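Filed under: Home & Making, Conversations

I'd been meaning to talk to the woman behind Cikcombe ever since a friend handed me one of her blankets and I refused to give it back. She weaves them in a converted dairy, on a floor loom she calls "the old lady," and she sells them as fast as she can finish them, so getting an hour of her time took me since January.

She made tea, moved a cat, and told me straight off that she never planned any of it.

"I was doing payroll," she said. "I took a weekend class because my sister had paid for it and then got the flu. I was terrible. My edges looked like a dog had been at them. But I went home and I couldn't stop thinking about it."

Her first loom was a secondhand Fellier, bought from a school that was clearing out its art room. It came with 2 missing treadles and no instructions. She spent most of a winter just learning to put the warp on, the long threads that run the length of the cloth. I asked if that was the boring part and she looked at me like I'd insulted her mother!

"The warp is the blanket. If you rush it you'll be sorry for weeks. I put the radio on, I don't answer the phone, and I go thread by thread."

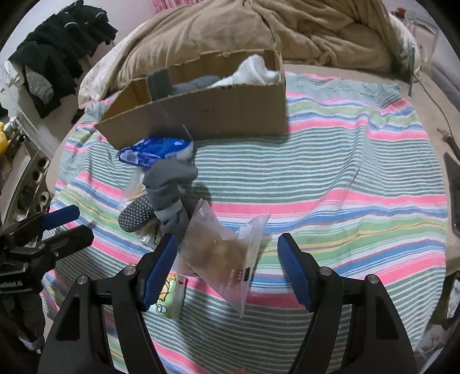

We got onto color, which she could talk about all day (and nearly did). She doesn't sketch. She winds yarn around a strip of card until she likes it, props it on the kitchen windowsill, and leaves it there to see if it starts to annoy her. Most of them do.

"People are scared of yellow," she told me. "They'll say, oh, could you do it without the yellow. And I'll do it, and it's fine, but it goes flat. You want one color in there that's a bit rude."

Her wool comes from a small mill called Lūse, and she orders it 16 cones at a time, because that's what fits in the back of her car. She used to dye her own. She gave it up after a bad batch of green that turned her bathtub a shade she still can't get out.

I wanted to know about money, so I asked. She laughed, but she did answer. The large blankets sell for $176, and she thinks they should cost more - her sister thinks so too, loudly. A shop once wanted 1,000 of them for the holidays.

"I said, do you know how long one takes me? They thought I had a factory. I was standing there in my slippers."

So she said no, and she doesn't regret it. She'd like to try linen next, and she has her eye on a wider loom, if she can work out how to get it through the door. Before I left she showed me the strip of card on the windowsill, orange and brown with a thin line of purple. It had been up for nine days and she still wasn't sure about the purple.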